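Re: [handheld-grippers] Firka units dropping out in the middle of a run 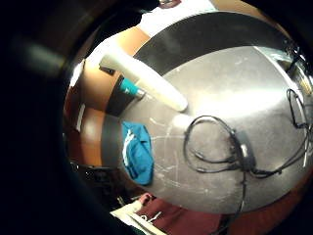

Cables and the small black box on the round table, blue cloth off to the left.

Hi all,

Great thread, and thank you Uriel for writing it up so carefully! I've been chasing what I'm now sure is the same fault and I finally have something useful to add, so I'm replying inline and then going on for a bit.

Uriel Gallegos wrote on Jan 24, 2025:
> We have 3 Firka handheld grippers and one of them keeps dropping
> out. The jaw width reading freezes, the video carries on as if
> nothing happened, and a bit later the width comes back with a jump.
> No error in the log. We only noticed because a Brislow arm trained
> on those runs closed hard on a cup it should have held lightly.
> Has anyone else had this? I have swapped the encoder already and
> it made no difference.

Yes, same here, right down to the silent log. Ours showed up during a table-clearing task, folding cloths and moving small stuff around, nothing demanding. Out of 297 runs I found 11 with a frozen width reading somewhere in them. They were easy to miss. If your hand happens to be holding still anyway, a frozen number looks perfectly healthy.

> I have swapped the encoder already and it made no difference.

I did that too! Waste of an evening, though I did learn how the jaw comes apart. The encoder was fine. What I should have looked at first was the power lead.

When you work at a table, the lead tends to end up lying in loops across the top, and every time you reach over for something you drag a bit of it along. On ours the drag all lands on the plug where it goes into the grip. The plug doesn't come out, it just tips a little. The camera has its own small battery buffer and rides through it. The board that reads the jaw does not, so it browns out and restarts, and while it restarts the logger keeps writing the last value it had. Then the board wakes up, sends the true width, and you get Uriel's jump.

How I got there: I clipped a meter on the supply at the grip end and wiggled the lead by hand while the gripper sat still. Nothing for ages. Then I pulled it sideways, gently, toward the thumb side, and the voltage fell right off. Did it again, same thing. I may have cheered. Pulling it the other way did nothing at all, so if you try this, please try all directions before you decide your unit is fine.

What I've changed so far:

The lead is now tied to the handle with a soft strap, with a small slack loop between the strap and the plug. Any pull goes into the strap. I did 92 runs after that and have not seen a freeze in them, which is lovely, but I'm not calling it proven yet.

The logger now writes a time stamp from the jaw board itself next to each width value. If the board time stops moving, the run gets flagged. It's a small patch against Zamudio and I'm happy to post it here once I've cleaned up the names. Cundora users will need something different, as far as I know it throws the board time away on import.

I also went back over the old runs with a very dumb check: any stretch where the width is the same to the last digit for longer than half a second. A real hand never holds that still, the reading always flickers a little. It found every bad run I already knew about and a couple more I had missed.

On the safety side, I think Uriel's cup story deserves more attention than it got. A policy that learns from frozen widths learns that closing has no effect for a while and then suddenly does. On a handheld tool that costs you some data. On an arm it means fast, hard closing, and people's fingers are near those jaws all the time when a demo is being set up. Until you've checked your old data I'd turn the force limit down on anything trained with it. We did, and the arm got a bit clumsier, and I'm fine with that.

Two things I still don't know. Does the right-angle version of the plug behave any better? I have one on order but no date for it. And did the unit you had trouble with get dropped at some point, Uriel? Ours did, back in August, and I can't tell whether the socket was loose from the start or got that way on the floor.

If anybody has a Firka that has never done this, I'd love to hear how you route your lead. Photos very welcome!

Cheers, and happy wiggling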